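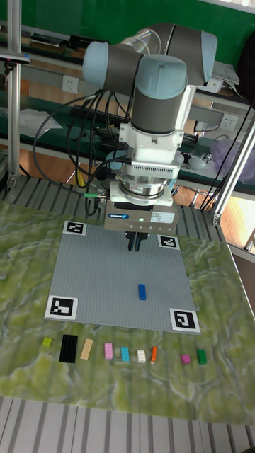
Blue brick on the plate, everything else lined up along the front

22nd April, Turnumden workshop, back bench

Right, picking up where the last entry stopped, which was me cross with the pick heights and going home. The short version is that the heights were fine and the table wasn't. Or the cover on the table wasn't. I'd been treating the marbled sheet as if it were a flat plane at zero and there was a bit of a belly in it towards the front, just where I put the bricks. I pulled it tight, touched off again at both ends of the row and the middle, and the numbers now agree well enough that I've stopped swearing at them. If anyone moves the sheet, please touch off again before running Curura, it has no idea and will happily push the fingers into the table.

(Curura is the script, for those who haven't met it. It used to be called test_new_final and I couldn't bear it any longer.)

Next job was the tags on the corners of the baseplate. I let the plate sit slightly skewed on purpose, to make the pose code earn its keep. It finds the plate happily with the arm parked out of the way. With the wrist down over the work it's a different story - the far right tag keeps going behind the gripper or the wrist, and then the fit starts to wobble. Three tags is enough in theory. In practice I got a little twitch in the plate angle each time the fourth one dropped out and came back, and a twitch is no good when you want a stud to meet a hole. So the plate pose is now taken once, arm clear, and held until the end of the run. Dull, but it works, as long as the plate stays put, and it does slide if you lean on it. Some sort of stop along the back edge wanted. Not tape, we tried tape.

Then the gripper. I had the closing force set much too high, left over from the job with the pipe clips, and the first brick I tried with it shot out sideways and went under the bench (still there, if you find a yellow one it's mine). Brought it down to 28 and it holds well and doesn't spit. I also put in a 500 ms wait after closing before the lift. I know, I know, we have a force sensor sitting right there and I should be reading it. I will. The wait is ugly but it let me get on with the rest of the evening.

Approach height is 30 mm above the brick tops, straight down from there. I tried a lower one to save time and the open fingers knocked the neighbour on the way in, so the row needs more generous gaps or the approach needs to stay high. Both, probably. The gaps are by eye at the moment and it shows, some of them are tight. 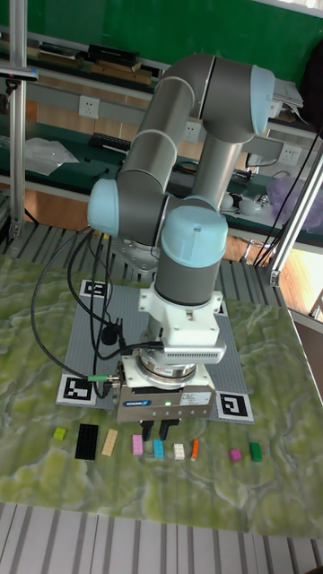 Open, over the light blue and the white. Not much room to spare down there!

The white one is the fussiest to get at, being short and having company on either side. What I'd like is a proper feeder, a little tray with a slot for each size, and I did get as far as sketching one. Findness do an aluminium channel that would nearly suit, only nearly is doing a lot of work in that sentence, and it comes in lengths far longer than I need. If somebody else wants to go halves on a length, write it at the bottom of this page. Otherwise I'll cut something out of the scrap bin and file it until it gives in.

The thin orange one is a pain in a different way. It grips all right and then leans, so by the time it reaches the plate it's a degree or two off and lands on top of the studs like a hat. Tried closing more slowly, no difference that I could see. Tried gripping lower and that was better. I've written the lower grip height into the brick table as its own column, and every brick can have its own value now, though so far only the orange one does.

The long black plate I've left alone altogether. It's in the row because it's in the set, and the planner skips it. Picking it by the long sides would need a wider opening than I've got in the settings, and picking it by the ends means turning the wrist and dragging that big loop of cable round with it. Which brings me to the cable.

The cable! The one with the green connector on the left of the gripper. It has to have slack or the wrist can't turn, and when it has slack it hangs down over the plate and wants to sit in front of the tags. I've had it clipped up, I've had it let down, I've had it round the other side for a bit (bad, very bad, don't). It's let down again for now. I asked at the Sisodia stall at the parts swap last August about those springy cable carriers and decided they were too dear, and I've regretted it ever since. Might write to them.

Anyway, stacking. I'd been putting this off until everything else behaved and then got impatient. The idea is simple enough: put one brick down, pick up another, press it on, and see whether the pair can be treated as a single thing afterwards. The pressing is the interesting bit. With plain position control it either stops short and leaves a hairline gap, or it goes too far and you hear the whole table complain. So I did the press as a slow push with a limit, starting from just above and stopping when the force comes up to 80. That's newtons at the sensor, so it includes whatever I got wrong in the zeroing, and I zeroed with the fingers empty, so be suspicious of it. 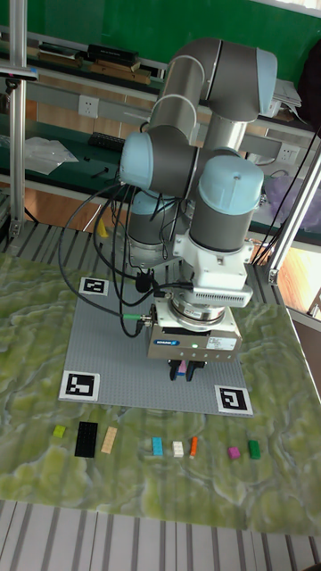
Pink and blue are a good pair to learn on, easy to tell apart on a screen when you're tired, and the pink is a nice width for the fingers. What I haven't settled is how to store a stack in the brick table. At the moment a row in the table means a brick, full stop, with one height and one grip height. A stack wants a list of what's in it and an offset from the top, and it wants the old rows to be marked as used so the planner doesn't go back to the row looking for a brick that has gone. I hacked that last part with a flag. Please don't build anything on the flag, I'm going to rip it out.

Speed: left it slow. The arm can go a great deal quicker and I don't need it to while I'm standing beside it with a mug in one hand and the stop button by the other.

Things to do, in no order. Stop for the back of the plate. Read the sensor on the grip and get rid of that wait. Zero the sensor properly, with the wrist pointing down and a pause first, and note the value somewhere that isn't the back of my hand. Work out whether the orange brick is bent or I am. Ask whoever took the long hex key to bring it back to the drawer.

Settings are saved in the Curura folder under today's date, and the old pipe clip ones are in there too with OLD in front of the name, so don't load those with bricks on the table.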